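4. Setting up your cupboard list

Right, you've got Zusby installed and you've made a login, so now we get to the part I enjoy most (my partner says this tells you everything about me). We're going to put the contents of your medicine and vitamin cupboard into the app, so it can nag you about dates and tell you when you're running low. I wrote this section after doing our own cupboard twice – the first time I skipped step 3 and had to start again.

Last changed: Apr 13, 2023. Applies to the phone version and the tablet version.

Before you start

Clear yourself a good stretch of surface near a window or under a decent lamp. Have a pen, a roll of the small Drunton labels if you bought them, and a bag for anything that's going back to the pharmacy. A cup of tea too, if you're me.

4.1 Adding your first item

1. Open the Cupboard tab and tap the plus sign.
2. Type the name as it's printed on the pack. I used to type my own nicknames for things ("the big orange ones") and then couldn't find any of them in a search.
3. Pick the shelf. If you haven't made any shelves yet, tap New Shelf and call it something everyone in the house will understand.
4. Tap Add Photo and take one picture of the front of the pack. 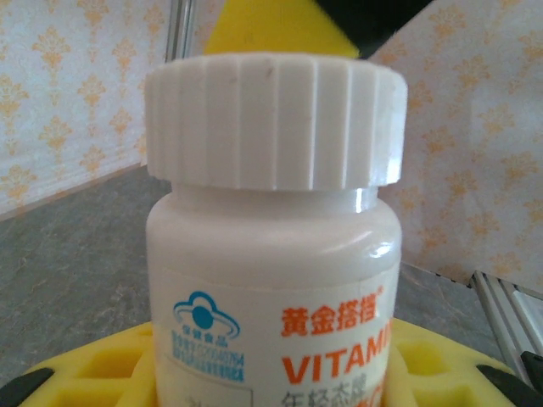
Bottle with screw cap and printed label.

5. Enter the expiry date. Have a look underneath, on the back and along the crimped end of a tube, as it can be in any of those places and is often stamped so faintly you need to tilt it.
6. Tap Save. You'll feel the phone buzz once.

Note: the app will hold up to 3000 items. I have never met a cupboard that needed it, but my aunt in Istow is giving it a go!

4.2 Opened or sealed?

Every item has a little switch marked Opened. It starts in the off position, and when you turn it on the app asks for the date you first opened the pack. Plenty of things have a shorter life once they're open – eye drops are the one that always catches me – so it's well worth doing properly.

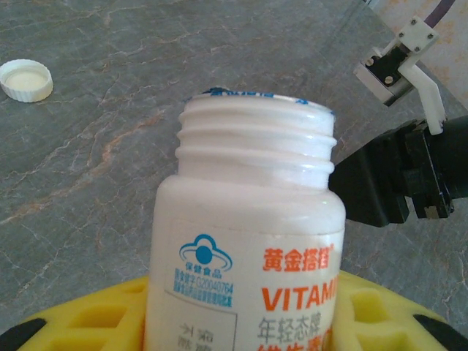
If you can't remember when you opened something, leave the date blank and tick Not Sure. Zusby puts a grey dot beside the item and lists it under Check Me, where it stays until you fill the date in or throw the thing out. I had a shameful number of grey dots.

Caution: the app only knows what you tell it. If the leaflet in the pack says something different, go by the leaflet, and if the leaflet's long gone, ask your pharmacist.

Caution: don't tip the ends of two packs into one container to save space. They'll have different dates and possibly different strengths, and the app has no way to list a mixture.

4.3 Setting the running-low alert

1. Tap the item, then Alerts.
2. Under Amount, put in what's printed on the pack. Tablets and capsules go in as a number, liquids in millilitres.
3. Under Daily Use, put in how much you take in a day. Leave it at nought for things like plasters and antiseptic cream.
4. Choose when you'd like the warning. The default is 40 per cent left, which I find far too early for vitamins and about right for anything that needs a repeat prescription.
5. Tap Test Alert and wait for the ping.

If there's no ping, check that your phone isn't muting the app overnight. Mine was, and I missed a whole December of warnings.
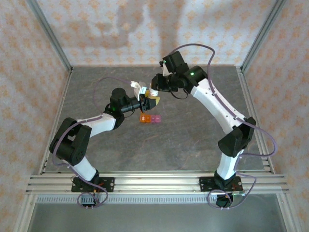 Güven Yurt wrote in to point out that the low alert and the expiry alert share one volume setting, so turning down the first turns down the second as well, and that it would be kinder to mention this before people go to bed. Quite right, and I've added it to the sounds page too.

4.4 Sharing the list with the household

You can share one cupboard with as many people as you like, as long as they've each got a login.

1. Go to People and tap Invite.
2. Choose Can Look or Can Change. I'd give teenagers Can Look.
3. Send the code. It's good for one use only, so send a fresh one to each person.
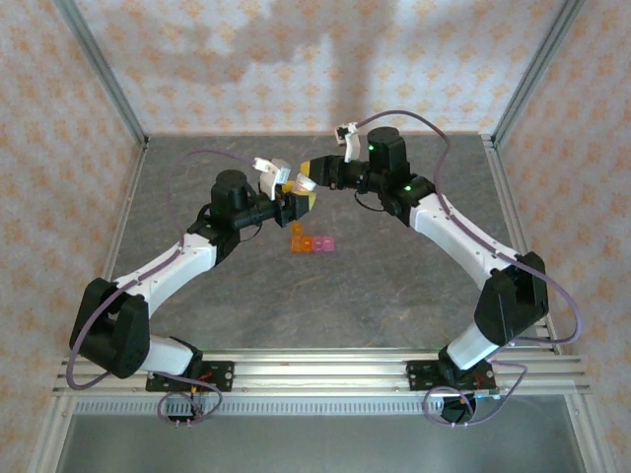 Once they've joined, their name shows up beside anything they add or remove, and you can switch those messages off under Quiet Mode if the whole family gets keen on the same evening. Ours did. If somebody moves out, tap their name and then Remove. Their own private items go with them and the shared shelves stay put.

Note: if you're bringing over an old list from Mäkelä, do that before you invite anyone. The steps are in section 5, and the import wipes existing shares.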